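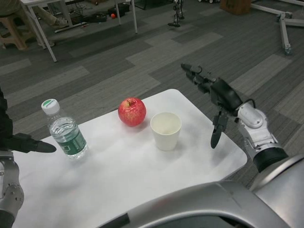
4.2 Choosing which hand goes first

Figure 3. Head camera view of the tabletop with the bottle, the apple and the paper cup. A finger of the left hand is close to the bottle, and a finger of the right hand hangs beside the cup.

With two arms and a small table, the first thing our planner has to settle is which hand should move, and we spent far longer on this question than we had expected to when we began in September. The earliest version of Clokik simply gave each object to the nearer hand, measured from the palm to the center of the object. For a layout like the one in Figure 3 that rule does fine at the two ends of the row, where the bottle falls to the left hand and the cup to the right. The apple is the hard case. It sits between the other two, and a change of a few millimeters in the estimated position was enough to flip the choice from one planning cycle to the next, so that both arms would start, stop and start again (Amber Claeys called this "the doorway problem", after two polite people trying to leave a room, and the name has stuck with us).

The present version scores each pairing of hand and object by three terms: the length of the reach, the smallest gap between the moving fingers and any other object along the path, and a fixed cost for changing a choice that has already been made. The last term is the one that cured the flipping. We set it by hand at first and later tuned it on 200 recorded layouts, none of which appear in the tests of Section 5. The gap term matters most for the paper cup, which is light and easily pushed over, and we give it a wider margin than the bottle for that reason.

Object positions come from Vatodis, our perception module, which fits a simple shape to each object and passes along an estimate of how sure it is. Clear plastic is still a weak point. The label on the bottle gives a good, steady patch of depth, but the plastic above it often does not, and so the fit leans on the label and the cap and fills in the rest from the shape model. We also mask out the arms and the body panel using the joint readings before any fitting is done - a small step that we left out for far too long, and one we would warmly suggest to anyone working with a head camera.

A full planning cycle takes 80 ms on the onboard computer. Of the 1110 cycles we logged while tuning, 19 ended with no valid pairing, and in those the planner holds both arms still and asks Vatodis for a fresh estimate. Magdolna Gál's code for this fallback is described in Section 4.3, together with the rules for backing a hand away when it is already close to an object.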